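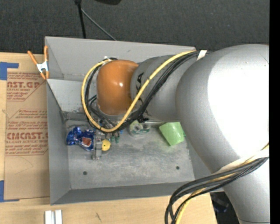

Birgit Kröger
Match director and club secretary, Narthorpe Pistol & Rifle Club

Home | About Us | Match Schedule | New Shooters | Range Rules | Join | Contact

About Us

Typing this up between relays so bear with me. The old About page was three lines and a dead phone number. People kept asking the same stuff by email, so most of it is going here.

Who we are

Small outdoor club at the end of Lammers Road, past the feed store, left at the second gate (the first gate is the neighbor's, please don't). 200 members, give or take nobody because the county lease caps us there. Waiting list when we're full. It moves faster than you'd think, people relocate, people forget to renew.

Mostly bullseye. Some rimfire silhouette, a high power group that keeps to itself at the long end, and a Sunday air pistol league indoors over the winter. No action shooting. We get asked a lot. The berms aren't laid out for it and the lease says so in writing. Ikard, over in the next county, runs good steel matches and they're friendly, go see them.

How it got started

Six people from the same machine shop, a borrowed hayfield and target frames made out of old pallets. No clubhouse, no power, no water. One of the six still shoots with us and will tell you it was better then. It was not better then. There was no roof.

The covered line came next, then the clubhouse, which began life as a construction trailer and still leans a little. Electric after that. The turning targets are the newest thing we own and the thing we are proudest of, also the thing that breaks most.

What's on the property

- 50 yard line, covered, concrete, benches and standing positions
- 25 yard line, same roof, turning targets
- 100 and 271 yard rifle lines, uncovered. Yes 271. That's where the creek is. We could have called it 250 and had a nicer number, but the board voted to put the real distance on the sign
- Clubhouse with coffee, loaner gear, scoring table, one bathroom
- Gravel lot, room for trailers if you back in

No rental guns. Loaner .22s for new shooters at clinics only.

Matches

Bullseye 2700 once a month in season. Short course 900 on the other weekends, .22 only, good place to start. Silhouette when Raghavendra says so. Schedule page has the dates, and the Schedule page wins if it disagrees with anything I've typed here.

Sign up opens at 7:30 am, safety brief at 8:15, first shots at 8:30. If you walk in at 8:25 you'll be scoring the first relay and shooting the second. Not a punishment, thats just how it fits.

Scoring is done on paper, then typed into Flikard, which is the match software we switched to last season. Results usually up the same night. If your name is spelled wrong tell me, don't tell the line officer, he can't fix it.

New shooters

Come watch first. Free, no sign up, bring ears and eyes or borrow ours. Talk to whoever is standing around with a clipboard.

The clinic is a half day. Safety first, then stance, grip, sights, trigger, then slow fire at 25 with someone standing next to you the whole time. Class size is held at 6. We tried more and the coaches were running up and down the line like waiters. Juniors welcome with a parent who stays on the property. Stays means stays.

You do not need a fancy pistol. A plain .22 that works and that you can hold up with one hand. Please don't buy a red dot, a gun box, a spotting scope and a shooting glove the week before your first match. Try other people's. Everyone will let you, you'll have trouble getting them to stop.

Raghavendra Bhat, head coach
Rimfire and silhouette, plus every junior we've had in years. Came to us from smallbore, shoots left handed, teaches right handed without any trouble. Patient. Much more patient than me. Ask him about follow through, but have a chair ready.

Safety

Full rules on the Range Rules page, and you sign them when you join. Guns stay cased or benched with actions open and chamber flags in until the line is called. Nobody handles anything while people are down range. Anyone at all can call a cease fire, a first-day guest included, and no one will be sore about it. We've had it called for a turtle.

Joining

Application, a sponsor or the clinic, one orientation, one work day a year. Work day is usually mowing, painting frames or pulling staples out of things. Dues are on the Join page so I only have to change them in one place. July is when we look at the waiting list and send out offers, so check your spam folder then.

Guests can shoot with a member present, three visits and then you need to apply.

Things we still need

Somebody who understands the well pump. Cardboard, flat, any amount. A second laptop for the scoring table. Someone under forty to take over this web site from me before I brake it again.

Questions go to the Contact page. I answer in the evening. If it's match weekend I answer the evening after.

Narthorpe Pistol & Rifle Club | Lammers Road | Contact | Range Rules | © Narthorpe Pistol & Rifle Club, all rights reserved | Back to top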